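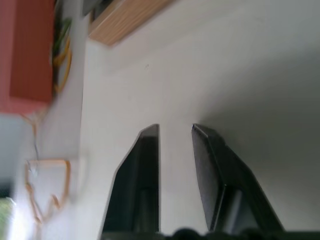
Re: White surface next to a wooden board, cleaning and cable runs

kamala_a
The white surface marks easily and shows every speck. Which cleaner is safe up to the edge of the board? Loose cables, orange one included, also need tidying.

LeifH
Damp microfibre, drop of washing-up liquid. Keep water off the wood edge. Oil the board in March and again in autumn.

snaedis.skov
Disagree on oil. It creeps onto white finishes and yellows them. Hard wax, 20 minutes, buff off.

LeifH
Only if you flood it. Mine has had oil for years, no yellowing.

tchisholm
Cables: hook-and-loop ties every 300 mm. Keep green and yellow bundled, route the orange separately. Avoid zip ties, they bite into the sheath.

kamala_a
Will try wax on an offcut first. Are adhesive clips all right on white?

snaedis.skov
Tilham ones lift paint. Screw-in for anything permanent.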